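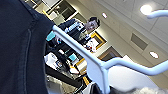 Last updated: Thursday, 4:10 p.m.

The Derport Museum has put a small painting back on its walls after 145 years in storage, and the reason is a joke that started on the internet.

The picture is known as The Yawning Clerk. It shows a young man at a writing desk with his mouth wide open and one eye half closed, while a candle beside him has burned down almost to nothing. It came to the museum as part of a large gift from the Galindo family, was hung for one summer, and then was taken down. A note in the museum's old register says only that visitors found it "not improving."

In August, a student who was looking through the museum's online catalog copied the picture and added a short line of text about Monday meetings. Within days, it was everywhere. People put the clerk in front of computers, in the back row of lectures and at the dinner tables of their relatives. The museum's own page for the work, which had received five visits in the whole year before, became the most viewed page on its website.

"At first we thought that the counter was broken," said Rekha Dubey, the curator of paintings. "Then my niece sent me the clerk with her school's name written under him, and I understood."

The museum decided to bring the painting upstairs. Before that, it had to be cleaned, and the work was done by a studio in Prundden. The old varnish had turned brown, and under it the cleaners found that the candle flame is still burning, with a very small touch of orange paint. In the catalog photograph, this cannot be seen at all, so most versions of the joke show a candle that looks dead. Some people online have already asked for a corrected one.

Who painted the clerk is still an open question. The register gives the name Hullau, but this could be a painter or the town where the picture was bought. Dubey prefers the second explanation. She said that the brushwork in the sleeve and in the papers is too different to come from one hand, and that a small workshop is more likely. A closer study of the canvas is planned, although no money has been found for it yet.

The painting now hangs in the second room on the upper floor, between two large portraits of judges. On the first day, the museum received 1,134 visitors, and on the second day 1,117. For a normal weekday at this time of year, these are very high numbers, and the line for the coat check went down the stairs to the front door.

Not everyone is pleased. A few letters to the local paper have complained that the museum follows fashion, and that there are better pictures in the same storage which will never be seen because they are not funny. Dubey said she agrees with the second part of this complaint.

"There are wonderful things down there," she said. "If the clerk makes people ask what else we have, I will be glad to show them. But I can't make a landscape yawn."

The museum shop is selling a postcard of the cleaned painting, without any text on it. The back is blank, and visitors have been filling it in themselves – a box near the exit collects the cards that people want to leave behind, and the staff pins up a new group every morning. The museum has asked that the writing stay suitable for school groups.

The Yawning Clerk will stay on view until the end of winter. After that, it may travel to Prundden for a small show about work and boredom in everyday painting, but the loan has not been signed. Entry to the upper floor is included in the normal ticket, and photography without flash is allowed in all rooms.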